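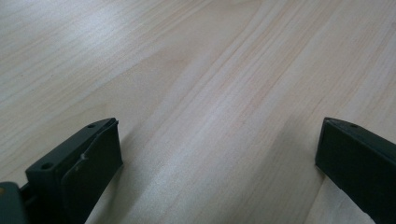

Courses > Military Studies > Unit Organization > Handout 4

Guard Duty and the Relief System
Posted in June by Murali Warrier
3 comments | 12 shares

Purpose of this handout

This handout supports the fourth lecture of the course and should be read before the seminar. It covers the organization of a guard in a garrison setting, the duties of those who serve on it, and the records they keep. Drill movements are treated in Handout 5 and are mentioned only where the relief system depends on them.

Students are expected to know the terms in the first two sections without notes. The case material on the Eskola depot will be discussed in class.

1. Basic terms

A guard is a body of soldiers detailed for a fixed period to protect people, property or information at a given place. The period is called a tour. A tour usually lasts 24 hours, although shorter tours are common where the guard is drawn from a small unit.

A post is the place or area for which a single sentry is responsible. It may be fixed, as at a gate, or it may be a route that the sentry walks. The limits of every post must be written down and shown to the sentry on the ground before the first relief takes over.

A relief is the group of sentries on post at the same time. The word is also used for the act of replacing them. Students should make clear in written work which meaning they intend.

General orders apply to every sentry on every post. Special orders apply to one post only and may change from day to day. Where the two seem to conflict, the sentry calls the commander of the relief and remains on post until an answer is given.

2. Who does what

The commander of the guard answers for the whole tour. This officer or senior sergeant inspects the guard before mounting, reads the special orders aloud and visits each post at least once by day and once by night.

The sergeant of the guard prepares the roster, issues equipment and keeps the guard report. In many units this is the busiest position of the tour, and it should not be given to a soldier who has come directly from another duty.

The commander of the relief posts the sentries and brings the old relief back to the guardroom. The sentry watches, reports and challenges. A sentry does not leave the post, lend equipment or pass on orders from anyone outside the chain of the guard.

3. The three-relief system

Under the usual arrangement, the guard is divided into three reliefs. Each spends two hours on post and four hours off, and the cycle repeats until the tour ends. The system is simple to plan, but it breaks sleep into short periods. Some commanders lengthen the night turns in mild weather – a choice that must be entered in the guard report.

4. Case material: the Eskola depot

The Eskola depot is a supply site with a perimeter of 840 meters and two gates, known as Radel Gate and Prinel Gate. The garrison numbers 106, of whom around 40 are available for guard duty in a normal week. The remainder work in stores, transport or the medical section.

Elango Warrier, who prepared the case, notes that the depot first kept a fixed sentry at each gate and a third on the perimeter path. The path sentry could not see either gate from the Brornine side, where the ground drops toward the rail line. The special orders were later rewritten so that the path sentry reported by radio from that side on every circuit.

Points to prepare for the seminar:

- the number of sentries required for one full tour under the three-relief system
- the effect on the roster if Prinel Gate is closed at night
- the wording of a special order for the perimeter path, in no more than five lines

5. The guard report

The report opens when the new guard takes over and closes when it is relieved. Entries are made in ink, in order of time, and signed. An error is struck through with a single line and initialed – pages are never removed. The report records visits, alarms, changes to special orders, and any equipment found missing or damaged at handover.

Draft special orders are to be handed in at the start of the seminar. Late drafts will be read but not marked.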